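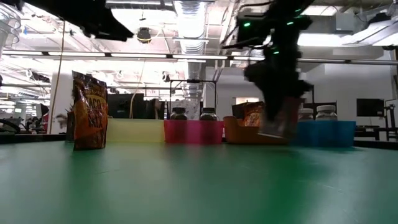
Sorting Packaged Food by Bin Color
Project report, Clumum Shared Kitchen group
Saturday, March 14, 2026

1. Background

The shared kitchen at Clumum has one dry goods cupboard, used by 56 students on two floors. Food was put back wherever there was a gap. Pouches slid behind jars, and people bought seasoning that was already in the cupboard. Our project was to find a way of sorting small packaged food that a new resident could follow without being told.

We looked at two kinds of packaging only, pouches and jars. Cans, boxes and anything that needs a refrigerator were left to the Gamage group, whose report is separate.

2. Materials

We used open plastic bins in four colors: pale yellow, pink, orange and blue. The orange bin has a lower front than the others, and this turned out to matter more than we planned for. All four stand in one row along the back of a green table, yellow at the left end and blue at the right. The space in front is kept for items waiting to be sorted.

The labels were printed from the Drokow template the residence already uses for mail slots. We stopped using them after the first round. People went by color and did not read them.

3. The sorting rule

Our first rule was by meal: breakfast, baking, dinner, snacks. It failed quickly. A jar of cinnamon can go in three of those, and each tester had a different opinion.

The second rule was by package. Jars with dark lids go in pink. Jars with white lids go in blue. Pouches go in orange. Yellow is for anything the rule does not cover, and it gets checked once a week. 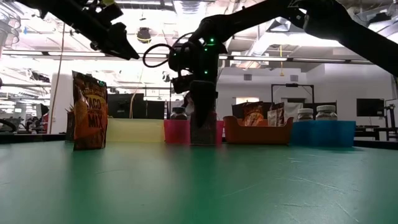 Pouches were the harder half of the job. A full pouch of taco mix will stand up by itself on the table, but in a bin with high walls a shorter one drops out of sight. In the orange bin the low front leaves most of the package showing, so the name can be read without lifting it out. Two pouches side by side worked well. With more than that the back ones got forgotten -- the same problem we had in the cupboard.

Jars gave less trouble. They need to stand upright, and a small jar should not go behind a large one.

4. Results

We recorded 189 items put away under the package rule. Of these, 176 were in the correct bin when we checked. Most of the mistakes were jars in the wrong one of the two jar bins. A few were pouches put in yellow when orange looked full.

We did not measure how long it took to find an item. We meant to, but the two floors cook at different hours and the times could not be compared.

5. Problems and next steps

Lid color is easy to see but it is not tied to what is in the jar. Someone looking for a certain spice may have to check both pink and blue. A list taped inside the cupboard door might be enough.

We would also like a second bin with a low front. Fakgate sells them singly, and we have asked for one to be ordered in April.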